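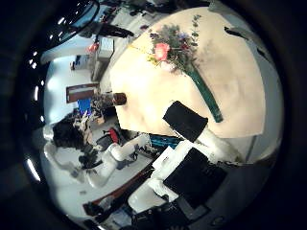 A pink rose and small purple, blue and yellow flowers on a cream tabletop.

Call for participants: tell me about the last time you went visiting

Posted 2021-04-03 by Gönül Canpolat

Hi! I'm Gönül, I make audio stories in Plosinbridge, and I'm looking for people who will talk to me about going over to someone's house. I don't mean parties or holidays, though I'll take those too. I mean plain old visiting: you rang a bell, somebody said "come in, come in, don't look at the kitchen," and you sat down and stayed longer than you planned.

The project is called Clundora. It's an audio series with a small printed book to go with it, and it's all about visits — who we visit, what we carry to the door, where we sit, what gets served and what we're supposed to refuse the first time it's offered. I've wanted to make it for years. My grandmother had a whole rule book in her head about this stuff (you never left with an empty dish if somebody had sent you home with a full one the last time, you never arrived before the coffee hour, and if she said "just a small plate" you had better come hungry), and she never wrote down a word of it. I asked my mother and got a different rule book. I asked my cousins and we had an argument that lasted most of an evening.

Then of course we all went a long stretch without visiting much of anybody, and I caught myself missing the dull parts. The coat pile on the bed! Somebody's uncle explaining the best route home! That's when I stopped talking about making this thing and applied for the money.

So who am I looking for?

Anyone 18 or older who lives in Plosinbridge or has lived here for a good piece of their life. You don't need to be a storyteller. Some of my favorite test interviews so far have been with people who opened by saying they had nothing to tell me, and then there we were on the subject of a neighbor's basement, still going. I'd especially love to hear from you if:

You grew up in a house where people dropped in without calling.

You grew up in a house where nobody came over, ever, and you noticed it when you were at other kids' places.

You visit people as part of your work or your faith — home nurses, piano teachers, clergy, the person who reads the meter and ends up with a bag of tomatoes.

You moved here from someplace else and got the rules wrong the first time. Please come and tell me this one. I once took off my shoes in a house where that was very much not done and I had a hole in my sock.

You have had a falling-out over a visit. Someone didn't come, someone came too much, someone brought the wrong thing or said something about the curtains. I can leave out names, no problem.

You're one of those people who host all the time and are a little tired of it.

Couples, siblings and old friends are welcome to do it together. I like it when people interrupt each other and disagree on the year.

What you'd be doing

First we have a short phone call so you can hear what I sound like and decide if you want to spend more time with me. There's no test in it. I'll ask what kind of visit you have in mind and tell you which part of the series it might fit.

After that comes the real conversation, which runs 60 minutes. We can do it by phone or video, or outdoors on the bench side of the Ersoy garden if the weather's decent and you feel okay about it. Bülent Ekinci does the sound, and if you're recording from home he'll mail you a little microphone kit with a return envelope and walk you through plugging it in. He's very patient. He has talked my own father through it, and my father believes every cable is the same cable.

I'd ask you to have one object near you while we talk. It could be a dish that lives at your house but belongs to your sister-in-law, or a guest book, or the good cups, or a key to somebody else's place. It's only there to give us somewhere to start. If you can't think of one, skip it and we'll start with the front door.

Then you're done, mostly. Before anything goes out I'll send you the cut with your voice in it, and you have two weeks to tell me what you want removed. I mean that. If you wake up and decide the bit about your brother's potato salad has to go, it goes.

What you get

$105 for the conversation, paid by check or direct deposit within ten days of recording. If two of you come as a pair, you each get the full amount. If you change your mind after we've recorded and want the whole thing pulled, you keep the money.

You also get a copy of the book when it's printed, and the full unedited recording of your interview on a disc or as a download. People tend to want that for their families, especially when it's an older person talking. I'd give a lot for an hour of my grandmother explaining the small plate.

The payments come out of a grant from Buleo, the local story fund, so they're real and they're already in the account. I've done projects where I had to ask folks to talk for free and I didn't like it.

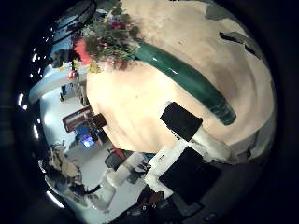

Same flowers, closer to the green part below the blooms.

A few things I keep getting asked

Do I have to be interesting?

No! Please stop worrying about that. Tell me where the chairs were. Tell me what was on the stove and who got up to answer the phone. I have one lovely piece of tape that's mainly a retired bus driver describing a hallway.

What if I don't like my voice?

Nobody does, me included, and I do this for a living. You could also write your visit down for the book instead. The book will be 96 pages and a fair chunk of that is for written pieces, anything from a couple of lines to two pages. Written pieces pay $47. Recipes count if there's a visit attached to them. I'd be very happy with lists too, like everything your aunt said at the door between announcing she was leaving and leaving.

Can we do it in Turkish?

Yes, gladly, with me. For Spanish, I have a friend lined up who'll sit in with us. For other languages, write and ask and I'll see who I can find. Those interviews will air in the language you spoke, with an English text version alongside, so please don't feel you have to squeeze a story into English if it doesn't want to go.

Will people know it's me?

Only if you'd like them to. You can use your full name, your first name, or something you pick. One person is going by "the neighbor from upstairs" and I think it's perfect. I won't print addresses or say which building anyone lives in.

Is this for research or a company?

It's just a radio-style series. I'm not selling your story or handing it to anybody. A set of the finished episodes and the book will be kept at the library's local history desk, and there's a separate box on the form for saying yes or no to that.

My visit was a sad one. Is that okay?

Of course. Plenty of visits are to sickrooms, or happen the week after a funeral, when the whole block turns up with casseroles and there's no room left in the fridge. I'd like those in the series. We can go slowly, and stop when you want to stop, and there's no need to finish the hour to be paid for it.

My visit was thirty years ago and I might have it wrong.

Tell it the way you remember it. If your sister remembers it another way, bring your sister.

How to sign up

Send an email through the Clundora page or leave a message on the project line (the number's on the flyer at the library, and it's my own voice on the machine, a bit too cheerful). Put "visiting" in the subject so I can find it. In a few sentences, let me know:

Your name and the best way to reach you, plus times that are bad for calling.

What sort of visit you'd like to talk about. One sentence will do.

Whether you'd prefer phone, video, the garden bench, or writing it yourself.

Anything that would make the conversation easier for you, like captions, a friend sitting with you, short sessions in place of one long one, or a time after the kids are asleep.

I answer everybody, though it can take me up to a week. If you don't hear back after that, please nudge me — I've probably filed you somewhere clever. I'll keep recording through the summer, and the first episodes are planned for October, so there's no rush, but the garden bench times do fill up faster than the phone ones.

I won't be able to record every single person who writes. I'm trying for a mix of ages and neighborhoods, and I already have a lot of stories about in-laws (keep them coming, but yours may have some competition). If I can't fit you into the audio, I'll ask if you'd like to be in the book.

One more request, and then I'll let you go. If you know somebody who would never answer a call like this, but who is the first person you think of when you think of a kitchen table and a pot of something, would you read this out to them? Offer to make the first phone call together. I'm happy to be put on speaker.

Thanks so much for reading, and say hi to whoever's in the next room.

Gönül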